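Virtual Kitchen, Real Deadlines

The robotics club at Fletton began entering competitions six years ago with a wheeled cart that followed a strip of tape. This year its members are trying to get a two-armed robot to make soup, and they are doing it entirely in simulation.

The contest is the Parkness Challenge, an event for student teams that runs online from July until the end of the fall term. Every team gets the same simulated robot, the same set of kitchens and the same list of chores. Points are given for finished chores, with deductions for dropped items and collisions. A team that can't afford hardware starts level with one that can.

Fletton's club has 14 members and meets in a classroom above the school library. Its budget this year is $400, most of which went to a used graphics card. The rest paid for a second monitor and pizza.

Members work in pairs. One steers the arms through a task while the other keeps a log of what went wrong. The good runs are saved and used to train the program that will later have to do the job alone. By the end of September the club had recorded 3,933 runs and kept 2,942 of them after review.

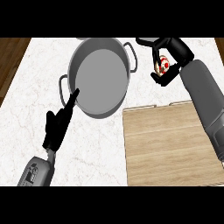
Cooking tasks have taken the most time. Picking up an object was solved fairly early, but moving it over the rim of a pot and letting go in the right place was not. In the first weeks the left arm often got in the way of the right one. The students rewrote the control code twice before settling on a simple rule that gives one arm priority whenever the two come close.

Their success rate on the pot task now stands at 77 percent. The team from Unmont, which won last year, has posted a higher score on the practice board, and the Fletton students check that board more often than they like to admit.

Few of the members had written code before joining. New students spend their first month on log duty, then move to the controls, and can ask for a programming job after that. Two of this year's younger members chose to stay with the logs and have built a searchable list of failures that the whole club uses.

Final entries are due in December. Before then the club wants to fix its grasping code for round objects, which still slip during fast turns. Meetings are open to any student at the school, and no experience is required.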